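Notebook, bench 2, handheld gripper pair
May. Start 8:40. Entry by D. Panasiuk, checked against Č. Slanina's page from the last service.

Reason for the work: left unit reported jaw width 3 mm open with the fingers fully closed. Right unit within tolerance. Both have been on the shoe rack task since the last pad change, 289 episodes by the log. Service interval on the card is 300, so the pads were nearly due anyway.

Cable run first, as it has cost us the most time this spring. Both units wired. Thick cable from the left unit should lie across the tabletop and leave over the left side with enough slack to reach the back of the middle shelf. Right unit leaves over the right side. Checked reach with the sneaker task set up, one shoe on the shelf and the mate on the table.

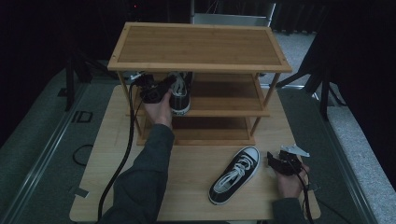

Slack is enough on both sides at full reach. Width signal on the left was steady with the cable still and jumped when I moved the cable within a hand's width of the body. Opened the body, found the encoder connector not fully home. Reseated, put a dab of hot glue on the shell, closed up. Jump gone. The offset remained, so these were two separate faults and the old entry that treats them as one should be corrected (Č., your page, the line about "drift").

Offset traced to the zero. The Kushnir driver stores the closed position at power-up if the trigger is held, and holding it while plugging in is easy to do by accident. Re-zeroed per the Plivholm sheet:
- power off, jaws empty, wipe both pads
- power on, hands off the trigger, wait for the tone
- close fully, hold, send the zero command
- open fully, read the width. Expect 84 mm. Got 84 on the left, 84 on the right.
- close again. Expect 0. Got 0 on both.

Do step three with the pads meeting squarely. A worn pad catches on its edge and the zero comes out wrong by whatever the edge is.

Pads: fraying along the edges, worst on the inner vertical edge of one and the top rim of the other. Faces are still flat and matte. Screws and brass inserts next. The inserts are heat-set into the linkage arms and will pull if overtightened, so use the short driver only. Tried each by hand, none turning in the plastic.
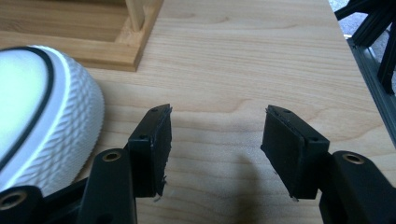
Can the frayed pads stay on until the 300 mark?
Leave them on if the face is flat and the closed reading repeats at zero three times running. Edge fraying alone affects the zero before it affects the grip, so repeat the closed reading at each power-up and change both pads together as soon as one fails to repeat.

Ours repeated, three out of three. Left on, noted on the card. New pads are the Carnden ones in the second drawer. The older Flernville stock has the holes slightly off and should not be used on this pair. I have moved it to the bottom of the drawer and written on the bag.

Time sync between the two units and the head camera: 155 ms offset on first start, back to normal after restarting the recorder. Seen twice this month. No cause found. Restart the recorder after any unplugging until somebody looks into it properly.

Open items
- correct the drift entry (Č. S.)
- order pads, Carnden only
- spare encoder connector, we have none
- ask Kushnir if zero-on-power-up can be turned off in the settings

Stopped 11:15. Both units back in service.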